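The Man Who Reads the Ductwork 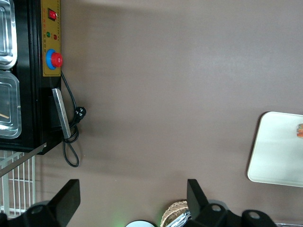

Rainer Fröhlich wanted it understood from the start that he has nothing against architects. Some of them have even let him into the building before the ceilings were closed.

He is a commissioning engineer, and has been one for most of his working life, which means he arrives at the end of a construction job to find out whether the ventilation does what the drawings promised. The question is less popular than it sounds. By the time he turns up with his flow hood and his stepladder, the ribbon is on order and the money is gone.

"I'm the guy who comes to the wedding to check the paperwork," he says. "People are polite. They offer me cake. They would like me to leave."

We met on Friday, February 9, 2018, between two site visits, and he kept his coat on for most of the conversation. His firm, Kettler, is small and does nothing but testing and balancing. It doesn't design systems and it doesn't sell them. Fröhlich considers this the only selling point it needs, although he admits it has never fit well on a brochure.

His current irritation is with what the trade calls value engineering, a phrase he pronounces as if holding it by the tail. A designer specifies a fan unit. Someone further down the line finds a cheaper one. The cheaper one fits the hole, more or less, and everybody signs.

"On paper the two are equal," he says. "On paper I am six feet tall."

He gives the example of a school annex, finished last June, with 50 classrooms and offices over two floors. The design called for one make of air handler and the building got another, a Furen, which he says is a perfectly decent machine when you put it where it belongs. It had been put at the far end of a duct run with more bends than the designer had drawn. The last rooms on the line were getting roughly half the air they were supposed to. The dampers, when he found them, had been painted shut.

"Painted very well," he adds. "Two coats."

Was anyone held responsible? He thinks about this for longer than the question deserves. The mechanical contractor pointed to the general contractor, who pointed to the schedule. The schedule had no comment. In the end the run was rebuilt over a vacation, and the bill was split in a way that left all parties equally annoyed, so he assumes it was fair.

He would like testing to be paid for by the owner, directly, and written into the budget before the first shovel goes in. At present his fee often comes through the same contractor whose work he's grading. He also wants a second visit a year later, in a different season, with people in the rooms. An empty building, he says, always behaves itself.

The industry prefers software. One product, Brolley, promises to track every sensor in a building and flag trouble by itself. Fröhlich has used it and doesn't mind it. On one office job it sent the facilities manager 1,042 alerts in its first week, and the manager did what any sane person would do and routed them to a folder.

"Somewhere in that folder was the one that mattered," he says. "I found it with a ladder."

His own reports run to 160 pages on a big job, and he has no illusions about who reads them. He has started putting the bad news on the first page in large type. The response has been mixed. One client asked whether the first page could be moved to the back.

There is a younger crowd coming up that gives him some hope, mostly because they're too new to know which questions are rude. Kettler took on two trainees last year. He sends them up the ladder first and makes them write down a reading before he tells them what the drawing says – otherwise, he finds, the reading has a way of agreeing with the drawing.

I asked whether he ever walks into a public building and just enjoys it. He said he'd been to a concert recently, in a new hall, and it was very good. Then he admitted that there had been a return grille above the balcony, whistling slightly, and that he couldn't tell me much about the second half.

"B flat," he said, and went off to find his car.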